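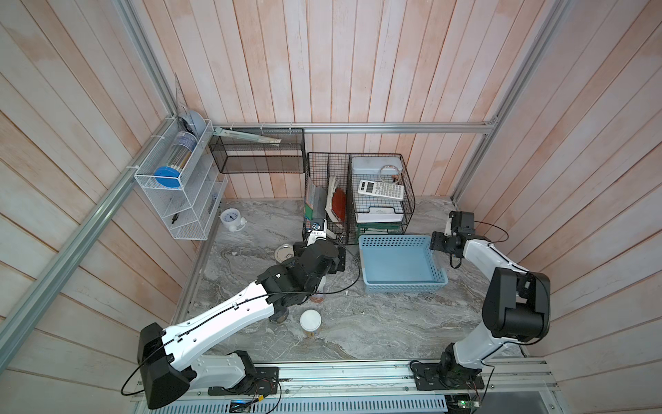
Can I whitewash pine planks without them going pink?
posted by Duklow, January 2025

I bought 12 pine boards for our back hall and put one coat of thinned white on a test piece. By dinner it was the color of canned salmon. My wife wants pale and streaky, like the planks on the walls here, with the peach and orange coming through the wash, and I'm told this is a look. I want white. Paint is plain latex, cut with water. Do I sand it all off or keep going?

Resness
Keep going but not with that paint. Pine has resin in it and the color bleeds up through anything water-based. Shellac primer on the knots first, 3 thin coats of wash after. Open a window, shellac stinks. Test piece again before you touch the other boards.

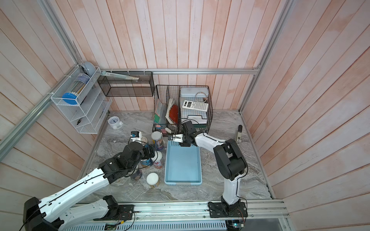
Verbruggen wrote that sanding would be a waste of a weekend and that a drop of green in the wash kills the pink. A drop, as in off the end of a toothpick. I used a capful in October and now own a mint bathroom.

Kindby
just paint it white?

Duklow
Kindby, I suggested that. It was not well received. Buying shellac tomorrow.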